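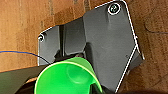
The planner had been waiting on a timeout for 550 milliseconds when she opened the log. Run 2972, build Trakomham, branch April. Grasp confirmed, width stable, next action: none.

She scrolled up. The Walow controller had reported contact on the rim and handed over. The perception node had returned two candidate goals with the same score, sink and dishwasher, and the planner, which broke ties by age, had found both stamped to the same tick.

"Pick one," she said to the terminal.

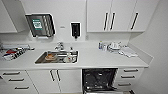 At Drurness they would have added a random seed and gone home. She had worked there seven years and had added several. Now she wrote a cost term for an open door, weighted it low, and ran the replay. The scores separated in the third decimal place. The planner chose the dishwasher.

She set the weight to zero and ran it again. Timeout. She put the weight back and typed a commit message – "prefer open things" – then deleted it and typed "fix tie in goal selection."

The tests took four minutes. She spent them reading the old Sezer bug list, where someone had filed the same fault and closed it as rare.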